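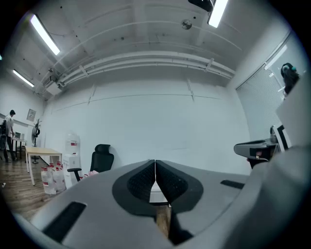
4.2 Equipment planning and purchase order

The budget for the Udurlow site was fixed before the task list was final, so we planned equipment around collection stations. A station is one desk, one operator and a pair of hand-held grippers. We compared two ways of filling the stations. The first was to lease arms from Aster and teleoperate them. The second was to buy hand-held grippers from Dastis and postpone the arms until the policies were ready to test. We chose the second. Ordinary office rooms could be used without floor anchors or safety fencing, and the desks and chairs were already there.

We ordered 8 grippers in July, enough for three stations and one spare pair. The spares were budgeted as working stock. Finger pads and cables were entered as consumables, with 100 pads in the first order. Marker blocks were listed on a separate line so they could be replaced without returning the whole device. 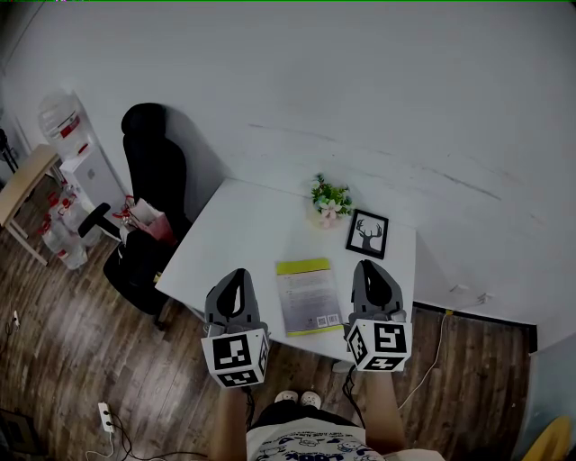

Cables took more planning than we had allowed for. Each gripper in this setup is wired, and a two-handed task over a desk needs enough slack to reach the rear edge without dragging objects along. We first priced short leads and then changed the order to longer ones. Power strips and wall outlets also limited how many stations one room could hold, and the electrical work was moved from the building budget to ours.

Desk objects were bought locally from a general list: books, small frames, artificial plants and similar household items. We set a target of 300 episodes per task and raised it to 400 for tasks that use both hands.

Figure 4. Desk station with two hand-held grippers and a book lying between them.

Delivery was split into two parts. The second part was held until operators had used the first grippers for a full week and reported faults by Friday. The arm purchase remains in the Wanyama project plan as a separate item, to be priced again once the test tasks are chosen.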